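Linmont opens a clothing exchange in the old bus hall

Residents of Linmont can now bring clothes they no longer wear and take other ones home without paying. The exchange opened in June in the old bus hall on Fevcombe Road, and in its first month 700 pieces were handed in at the counter.

The rules are simple. Each visitor may bring up to 14 items in one visit and receives one point for every item accepted. A point can be used for any piece on the racks, whether it is a child's T-shirt or a winter coat. Points stay valid for 90 days. Clothes must be clean, and zippers and buttons must work.

The town pays for the lighting and the heating of the hall. The racks and mirrors came from Obradović, a clothing store on the main street that closed in spring after 33 years of business.

Knitwear and leather are in greatest demand at the moment - warm things leave the hall on the same day they arrive, according to the organizers. Summer dresses are moving more slowly, and for this reason they are offered at two pieces for one point until the end of the season.

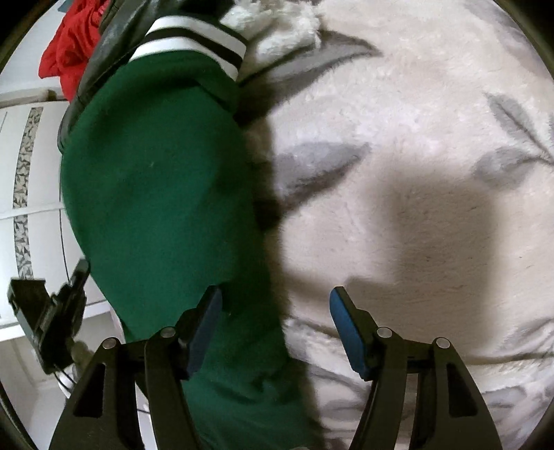 What happens with the rest

Pieces that stay on the racks for longer than 90 days go to Nolterora, a small workshop which cuts them into cleaning cloths and filling for cushions. Shoes, underwear and bedding are not accepted for now, but the town is looking for a second room where bedding could be stored.

The exchange is open in the afternoon from 2 p.m. to 6 p.m. Visitors who come for the first time should bring a proof of address, and they receive their point card at the counter.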